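Slide 4 — The box folding fault, Prikstead cell 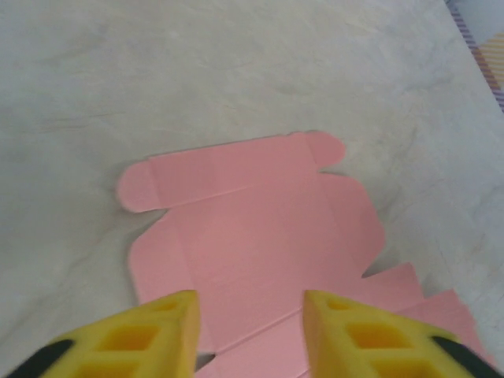
Pink box blank, flat, between the yellow fingers.

Say the numbers first: 1734 folds attempted, 687 bad. Pause there.

What went wrong. The gripper reported a closed grasp with no board in it. The Sotix controller took that as good and ran the fold anyway, fingers pushing into the table. It took 2 cracked fingertips before we stopped the cell.

Cause: grip threshold set for thicker board and never changed when we went to this one. Our error — not a Prumico hardware fault.

Safety point. The force limit did trip, but the restart was automatic. It now needs a person at the panel.

Next slide: the 1000-fold retest.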